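Boletín de la ludoteca Gerosbridge

Ordenar por colores (o intentarlo)

En julio prometimos poner orden en el rincón de construcciones. Cinco semanas después, Unathi Potgieter sigue defendiendo su método: cada color a su compartimento y las cajitas de juegos, aparte. Los bloques no han sido consultados.

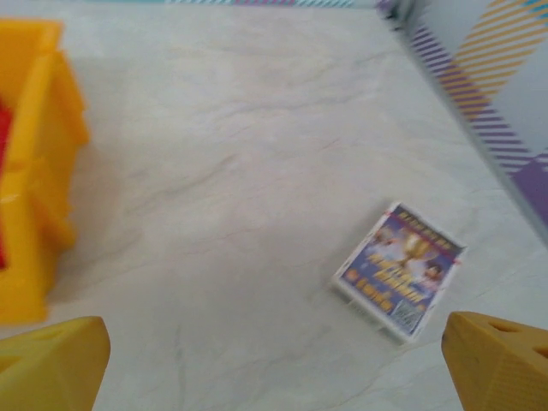
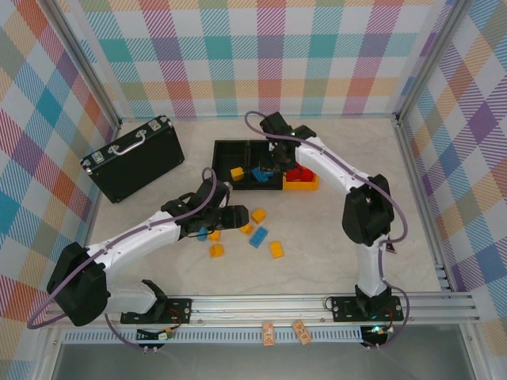

Lo que toca ahora

Rosário Brandão quiere una bandeja de dos compartimentos por mesa. Tenemos cuatro mesas y bastantes más colores que huecos, detalle que se tratará en la próxima reunión, con galletas. Quien encuentre bloques en los bolsillos al hacer la colada puede devolverlos en la entrada. No haremos preguntas.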